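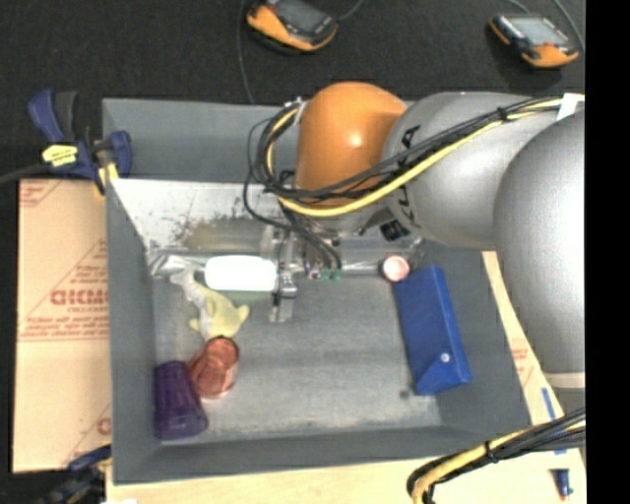

Gray storage bins — scuffs wont come off, give up or keep going?

mossyporch
November 28, 2024
Got a stack of used gray bins off a warehouse clearout in September. Plan is sweaters and spare bedding in the attic. Structurally fine, no cracks. But the floors are all scuffed and there's black marks up the sides. Tried dish soap, tried vinegar, tried a magic sponge type thing. Soap did nothing. Sponge got maybe half of it. Is there a trick or do I just line them and move on

Zamudio
Line them. It's a bin.

tallow_514
Half of those marks aren't dirt, they're other plastic or rubber rubbed onto yours. Soap won't touch it. Baking soda paste, let it sit, then a nylon brush. Small circles. Rinse a LOT or you get white powder on your sweaters

mossyporch
ok trying the paste tonight. how long is "sit"

tallow_514
I go do the dishes and come back. Never timed it

Skustomden
Would not use baking soda on the smooth part up top. It dulls it. Ask me how I know. Floor is fine, floor is already wrecked on any used bin.

tallow_514
Never dulled mine and I've done a whole garage's worth. What brush were you using?

Skustomden
Green scrubby pad. Yes I know

tallow_514
Well there you go. That's the pad, the paste had nothing to do with it

Mutel
Rubbing alcohol on a rag. Test a corner first. Takes off rubber marks and old marker, does zip for actual scratches. Scratches are scratches. Open a window

quiltbarn
More worried about the attic part tbh. Wool in plastic up there, you get a hot summer and then a cold night and it all goes musty. I lost a quilt that way. Cotton sheet around everything and dont snap the lid all the way down

Zamudio
Leaving the lid loose is how you get moths. Or mice. Closed lid, dry clothes, done.

quiltbarn
I've had moths in closed bins too. They were in the sweater already

Zamudio
Then wash the sweater

quiltbarn
I did wash the sweater

mossyporch
Update. Paste worked ok on the floor, still streaky along the edges but the black stuff is mostly gone. Did alcohol on the sides and that was way faster, should of started there. Top edge I left alone. Three bins done, arms are dead, the rest are getting an old pillowcase in the bottom and thats it

Skustomden
Pillowcase is the right call

Mutel
Glad it worked. Let them air out overnight before you load them, the smell hangs around in a closed bin

quiltbarn
And label two sides!! Not the lid. Lids get swapped

Zamudio
Still closing mine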